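# Our Visit to the Heiskanen Open House

Project report for the spring technology course, written up by our group after the trip to Prenerano

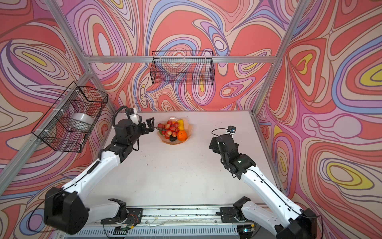
We had been looking forward to this visit ever since our teacher put the sign-up sheet on the door, and I think it is fair to say that most of us expected big orange machines welding car doors. Heiskanen turned out to be a much smaller and friendlier place than that, on the second floor of an old dairy building, with coffee and cinnamon rolls by the entrance and a coat rack that was already full when we came in at 9:30.

## How the morning went

Our host was Minttu Kemppainen, who runs the training side of the workshop and who was very patient with our questions (even the ones that came twice). She started with a short talk about what the company does. Their main project is called Civier, and the idea is that a pair of robot arms should learn ordinary handling jobs from people showing them how, so that a customer can teach a new task without writing a program for it. Then we moved over to the work cells, which was the part everybody wanted to see.

The cell we spent the most time at has two arms side by side on a metal rail, white with black joints, and each one has its own gripper and its own little camera up at the wrist. The task that morning was fruit. A bowl of artificial grapes, an orange, an avocado and something long and yellow – we argued about whether it was a banana – is placed on the table, and the arms have to take the pieces out and put them back.

I had the chance to steer the left arm myself, and I want to write down how strange that felt! You move a small handle and the arm follows you a tiny moment later, and you find that you know very little about how you pick things up. The grapes were by far the hardest for me. They are a bunch, so the gripper can close on one side while the rest swings away, and I dropped them on my first 2 tries. My partner did the orange and made it look easy.

## What we asked about

Several of us wanted to know about the walls, which are covered in swirling lines in coral, lavender, blue and cream. Minttu told us that they change the background now and then so the system learns to pay attention to the objects and doesn't get used to one plain wall. We also asked how many times a person has to show the same task. For the fruit bowl they are aiming for 300 recordings, and she said that the clumsy ones are kept too if the fruit ends up where it should.

After lunch there was a second talk from Dundska, a packaging company that hopes to use the same method for filling gift boxes. It was interesting, but it was mostly slides, and I have fewer notes from it.

## What we take back to our own project

Our sorting machine at school has one arm and a single camera on a stand, and after this trip we would like to try moving the camera to the wrist. We have also decided to practice with soft and awkward objects earlier, and leave the wooden blocks for the first week only. The parts list in the appendix has been changed to match. The new camera bracket still has to be printed, and we hope to have it mounted before we break for summer.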